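Why I gave up on recipes for a summer

I own 224 cookbooks. I know because my sister-in-law made me list them for the insurance, and she has not let me forget it since. And yet by June I was eating toast for dinner four nights a week, standing up, with the radio on.

So I set myself a rule. No recipes until fall. No books, no apps, no scribbled cards from my mother. If I couldn't make it up as I went along, I couldn't have it!

The first couple of weeks were grim (I made a lentil thing I still can't talk about). I kept reaching for the shelf. I hadn't noticed how much I leaned on somebody else telling me when the onions were done, and without that I stood there poking them like they might answer back.

Then I rang Shona Sutcliffe, who ran the lunch counter at Braseo for years and never wrote a single dish down. I asked her where to start and she said salt. Salt a bit, taste it, wait, taste it again. I thought she was getting rid of me, but I went and did it with a pot of beans and oh, what a difference. I'd been salting at the end my whole life.

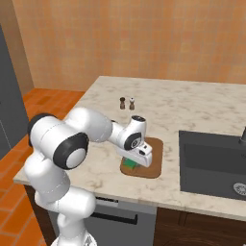
After the beans I got cocky. I did soups, mostly, and a lot of eggs. I learned that a squeeze of lemon will rescue almost anything brown, and that I like far more vinegar than any book has ever let me have. I learned that my rice is better when I stop lifting the lid. My neighbor got the leftovers and was very polite about most of them - she drew the line at the cold beet noodles.

Shopping changed too. I used to march into Abdella with a list and come home cross if they were out of fennel. Now I wander in and see what looks good and is cheap, and dinner gets decided somewhere between the greens and the checkout. My bill went down, though some of that may be the fennel.

Baking was the one place the rule fell apart. I tried a plum cake by feel and it came out like a doorstop, and then I tried it again and got a slightly larger doorstop. I've made my peace with measuring flour. Shona says she buys her cakes.

The books are still on the shelf and I've started reading them again, usually in bed, with a cup of tea. Last night I got halfway through a chapter on dumplings and went down to see if we had any cabbage.

Get our food stories by email twice a month. Sign up for the Kenano newsletter. You can unsubscribe at any time.

Contact us | © Kenano Magazine | Back to top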